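Claster Council Split Over Leaving Regional Union

Claster could become the first member to quit the Tallia Regional Union, after talks on shared border costs ended in April without a deal.

The union has tied the three districts of Claster, Berchtold and Stindero to one customs office and one budget since 2000. Claster's ruling party says the district pays in more than it gets back, and wants a public vote before winter.

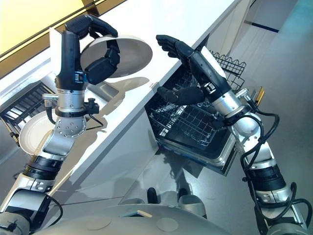
A white plate held above the countertop.

Berchtold has refused to reopen the budget formula. Its council called the demand "a threat, plain and simple" - and said any member that leaves would lose its seat on the rail board the same day.

Stindero has taken no side so far. Its farm exporters send most of their goods through Claster and fear new checks at the crossing. 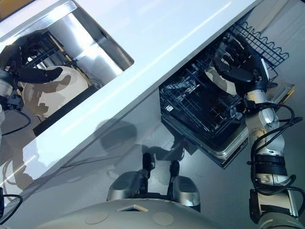
Sink with drying rack, and the open dishwasher.

The Claster council takes up the ballot wording at its next session. The opposition wants a third choice added, which would keep the customs office but end the joint budget.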